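Chasing a dropped grip on a two-arm dish cell

By Theda Vogler
Posted 12 June 2018

If you run the Jatden controller with a pair of arms and you're loading plates into a rack, sooner or later one of the grippers will let go of something. Ours did it over a hard tabletop. The plate went in the bin and I went looking for a broom, then for the fault, in that order.

What follows is how I found it, minus the afternoon I spent blaming the firmware. It should work for any cell built on the Kasten bench kit.

Before you touch anything

Hit the stop and leave it hit. Then check what your stop does to the grippers. On our cell the arms held position and the fingers went slack, so anything in the air at the time stopped being in the air. Take the plate out of the fingers with the arms paused and still powered, put it somewhere dull, and only then cut power. Wear gloves if there's been breakage. I own a very nice pair, bought the day after I needed them.

Step 1: Write down where it let go

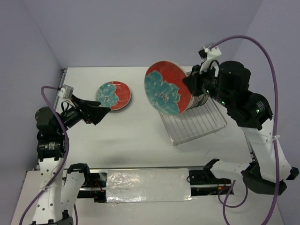
The drop position tells you more than the log does. A plate lost during the lift is usually a bad grasp. A plate lost on the way across is usually speed, or a cable. A plate lost at the rack is usually the rack, and you can go and have a cup of tea. Repeat the move at crawl speed and stop it where the trouble was. With the right arm holding a plate by its edge over the rack and the left one waiting empty beside the next plate, you can see how little the fingers have to hang on to, and why a small tug at the wrist matters so much.

Ours let go on the way across. I wrote "cable?" on a sticky note and then ignored the sticky note.

Step 2: Rule out the grip force

Open the gripper page and read the commanded force and the measured force side by side. If the measured value sags before the drop, you have a power or connection problem. If it stays level right up to the moment of betrayal, you have a geometry problem. Don't turn the force up to see if that helps. It does help, for a while, and then you're shopping for plates.

Step 3: Flex the cables, one arm at a time

Put the arm in its paused state with nothing in the gripper. Bend the wrist cable gently near the connector, then work down to the first tie, then the next. Watch the measured force while you do it. A good cable gives you a boring flat line.

Mine gave me a dip every time I moved the stretch between the wrist and the first tie. Maj-Britt Kvam, who had read the sticky note, was gracious for nearly a minute.

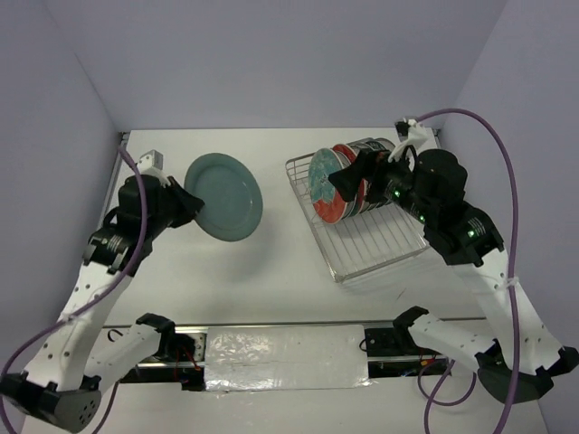 The fix is slack. Cut the tie, swing the wrist to both ends of its travel, and retie with the loop at its loosest when the joint is at its furthest. If the dip is still there with the tie off, the cable is hurt and needs replacing. Taping it is how the Emham cell got its reputation.

Step 4: Look at the fingers

Power down for this one. Wipe the contact faces with a dry cloth, check that both tips meet squarely, and look for wear where the plate edge sits. Glaze is slippery and dust makes it worse. Change fingers in pairs, or you'll get a gripper that pulls everything slightly to the left and has to be explained to visitors.

Step 5: Run it again, slowly
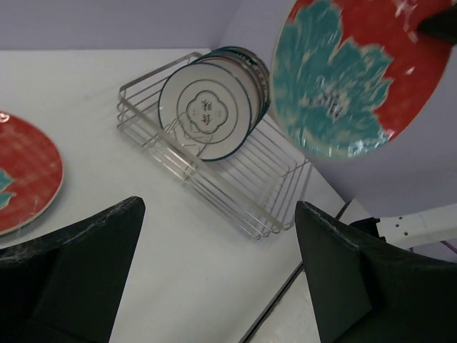
Start with 2 plates at quarter speed. If those go in, do 7 at half speed. Only then go back to full speed, and keep your hands out of the cell no matter how confident you feel. Log the measured force for the whole run and save it somewhere you'll find again. We keep ours on the Clunenstead share, under a folder name I'd prefer not to repeat.

If it drops one more, go back to Step 3 and do the other arm. Both of our cables had been tied by the same person on the same morning, and she is the author of this page.

Parts used: 2 wrist cables (one fitted, one hidden from colleagues), 3 cable ties, a pair of fingers, one broom.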